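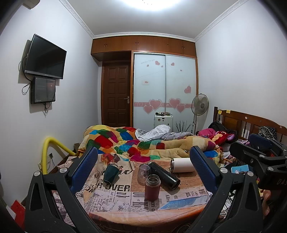
*Bedroom table, newspaper-print cloth, drinkware*

# Curkance: cups, bottles and tumblers on a bedroom table

By Tarık Erdem, February

Curkance is the drinkware part of our household tidying set, and I'm so happy it's finally in one folder! It covers a very ordinary job: drinkware has piled up on a table next to a bed, and it needs to be stood up, matched with its lids and lined up.

## What's inside

- 106 sessions, split over 8 table layouts
- 672 short clips cut from those sessions
- `layouts.csv`, one row per layout, with cloth, vessels and starting poses
- `notes/`, where Hafþór Toft wrote down anything odd (please read these, they're great)

## The things on the table

The newspaper cloth is my favorite part. It's all headlines and small type in cream and orange-brown, with "R OVER" in bold near the left, and it makes a wonderfully busy background for a clear cup. The dark red bottle stands open with its metal mouth showing, and the dark green cup rests tilted.
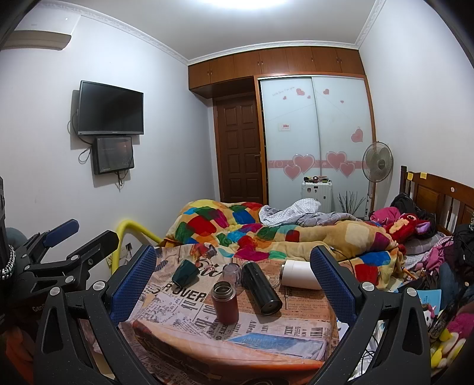
Lying-down pieces get their own tag, `on_side`, and you'll want it. A long cylinder at a diagonal is a different problem from one that's already upright, and here the black one lies diagonally and the white one horizontally. Small loose parts are tagged `small_part` whenever we could tell them apart from the print (not always easy!).

The bed and its patchwork blanket stay in view as background. We left the folds however they fell.

## Names and splits

Layouts are named after the older sets, so `kvam_03` uses the same tidying order as Kvam. Hold out whole layouts when you split. Clips from one session look very alike, and mixing them will flatter your scores.

## Known gaps

- No handles or mugs yet; those are in Gruvar
- Lid tags are missing for 8 sessions

Corrections are very welcome, even tiny ones.

14 comments · 400 shares

Contact: Tarık Erdem, Rinex | © Rinex | Back to top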